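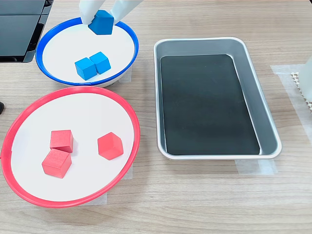

Blue cubes in the blue-rimmed bowl, red cubes on the red-rimmed plate.

Sorting by color at the small table

Many families asked me which activity they can repeat at home with children who are not ready for puzzles. My answer is almost always the same one: sorting by color, with dishes that have a colored rim. The rim tells the child where each cube goes, so the adult can speak very little.

At Plulura we began using the rimmed dishes in August. Before this we had paper circles taped to the table, and the children liked to peel the tape more than to sort. Dayana Quezada found the dishes in the kitchen section of Bañuelos and paid 7 dollars for each. Please check yours for chips before you give them to a child.

How we do it:

Put the dishes on the table first, close together. Then bring the cubes, mixed, in a small basket. Take one cube, show it, and put it slowly in the dish of the same color. Do this one more time and then wait. The waiting is the difficult part for adults - I include myself.

If the child puts a red cube with the blue ones, we leave it there. Often the child finds it later, when the dish is more full and the wrong color is easy to notice. If it stays there until the end, we only say the names of the colors while we put the cubes back in the basket.

For the youngest group two colors are enough. Gifty Issahaku, who has the morning group, adds a third color when a child finishes two times without looking at her. With older children she asks for a row, or for the cubes to touch, or she turns the game around and puts a blue cube on the red plate to see who will complain. Everybody complains, very loudly.

A note about size. The cubes must be too big to fit in the mouth of the child, and an adult should sit at the table during all the activity. We wipe wooden cubes with a damp cloth and let them dry on a towel. Do not leave them in water.

The lending box has 80 cubes in a cloth bag, but no dishes. If you want to borrow it, write your name on the list next to the door of room 414. Emiliano Olvera keeps the list. The box goes home for one week, and please return also the bag - the last one is still missing.

Sarahí Magaña

Shares: 7 | Comments: 0
Last updated: February 18, 2025
Contact Plulura | © Plulura Family Newsletter | Back to top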